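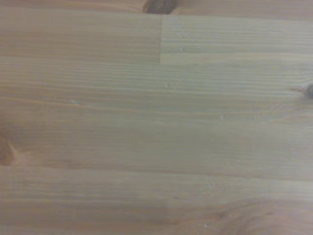 How to Move Panel Inspection to a Robot Cell Without Losing Your Graders

Trosau makes edge-glued pine panels for furniture shops. Until last March every panel was graded by hand at a bench at the end of the sanding line. Two people per shift looked at each face, marked it with chalk, and slid it onto one of three carts. Now a robot arm with a small camera at the wrist does the first look, and the graders handle what it can't decide. These are the steps we followed, in the order I would do them again. Some of them we did in the wrong order the first time.

You need a working arm and camera already, and someone who can change settings on them. You also need your most experienced grader free for part of each shift during setup. If you can't free that person up, wait until you can.

Step 1. Write down the grade rules as people use them

We had a printed grade sheet. It said how large a sound knot could be and how long a crack could run. When I sat with Doaa Naciri at the bench, she was passing panels the sheet would have failed and failing ones it would have passed. A tight knot in the middle of a wide board was fine with her. The same knot on a butt joint was not, and she was right, as those come apart in the customer's router.

Sit at the bench for a full shift. Each time a panel goes on a cart, ask why, and write the answer in the grader's own words. Do this with every grader, separately. Ours disagreed mostly on color match between neighboring boards, so we got everyone in one room and settled it before any of it went into the software.

Step 2. Collect sample panels

Pull panels from normal production. Don't pick out the ugly ones. We set aside 220, and each was graded by two people who didn't see each other's marks. Where they split, Doaa made the call and the panel was tagged as a split. Keep the tags. You will want them in Step 5.

Mark the panels on the back edge only. Chalk on the face will show up to the camera and you will be teaching it to read chalk.

Step 3. Set the light before anything else

We lost most of a week on this. The cell was near a loading door, and the readings changed every time the door went up. Pine is pale, the seams in a good glue-up are faint, and a grain line and a hairline crack can look a lot alike to a camera.

Use even, diffuse light from more than one side. Hang a curtain or put up a panel on any side that gets daylight. Then run the same board through morning, noon and evening and compare results. If they differ, fix the light. Don't start adjusting the software to cover for it.

Step 4. Decide how the arm moves over the panel

Ours stops at a fixed grid of positions, close to the surface and pointed straight down. Let the views overlap. A knot on the border of one view needs to be whole in the next one, or its size will be wrong. We started with too little overlap and had large knots passing as two small ones.

Wipe or blow off the panel first. Small pale spots are a nuisance. They can be sanding dust, a bit of dried glue, or a nick in the wood, and only the last one matters to the grade. We put an air knife ahead of the cell and the number of false rejects dropped enough that people noticed without being told.

Step 5. Give the machine three answers

Pass, fail, and send to a person. The third one is what makes the job livable. Go back to your split panels from Step 2 and check that nearly all of them land in the third group. If they don't, the limits are too narrow. Widen them even if production complains.

During the first month our limits were too tight, and the robot was failing panels that any grader would have passed. The graders stopped trusting it and began rechecking the entire reject cart, so they had their old job plus a new one.

Step 6. Rebuild the bench job

Talk about this before the arm is bolted down. We announced the cell first and talked about jobs after, and Essam Lamrani told me later that he had spent those weeks looking for other work.

What the graders do now:

Review the panels sent to a person, at a tilting bench with a seat.
Pull a few passed panels each hour and grade them blind.
Repair what can be repaired. We used to scrap a lot of panels with one small open knot.
Stop the cell when something looks wrong, without asking a supervisor.

There is less lifting, and shoulders are better for it. There is also less walking around and less talk, with one grader at the bench where there used to be two. The second person rotates to repair or to the glue press. Magdy Tahiri liked the old bench better and said so, and he moved to the press full time. The pay grade stayed the same for everyone who was on the bench. Get that in writing early.

Step 7. Keep people's eyes sharp

A grader who only sees the hard panels starts to think every panel is bad. We saw it within two months. Doaa now keeps a rack of 67 reference panels, good and bad, and each grader goes through part of it at the start of a week. New hires do nine full shifts of hand grading before they touch the review bench.

Step 8. Check it on a schedule

Run the reference rack through the cell after any change to the light, the camera, the sanding belts or the lumber supplier. A new belt grit changed our surface enough to matter. Write the results in a log at the bench where the graders can read it, and let them write in it too.

Tetteh Antwi
Updated 1/18/18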